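Ticket 1562 – Tube transfer cell stops mid-run, Salville lab
Status: open

The arm stops partway through moving tubes between the two white racks. The controller shows a grip fault, the fingers stay where they are, and the run has to be restarted by hand. It has done this 6 times since we updated the Skeltix controller.

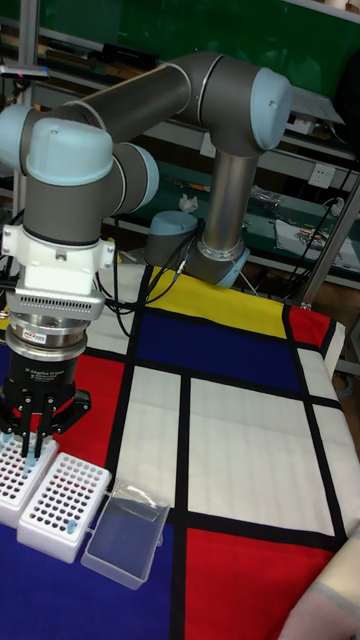 Reported by Dougal Cruickshank
November 2024

The fault only comes up on picks from the left rack. The same program ran fine in August. I reseated the gripper cable at both ends and ran 26 picks at half speed – four failed, all in the back row.

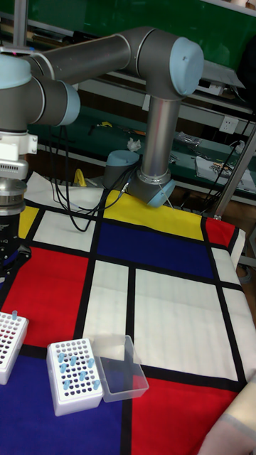
Next I re-taught the rack corners. The saved pick height was 4 mm too high, so the fingers were closing on the top of the cap and slipping. I lowered it and the fault came up less often, but it did not clear.

Skornov support asked for the log and the finger force setting. Both sent. Please leave the cell in manual until Ogilvie has checked the force limit.
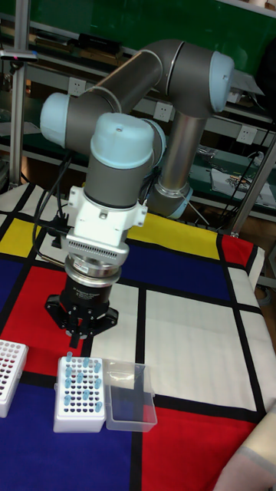 Gripper above the tube racks, fingers pointing down.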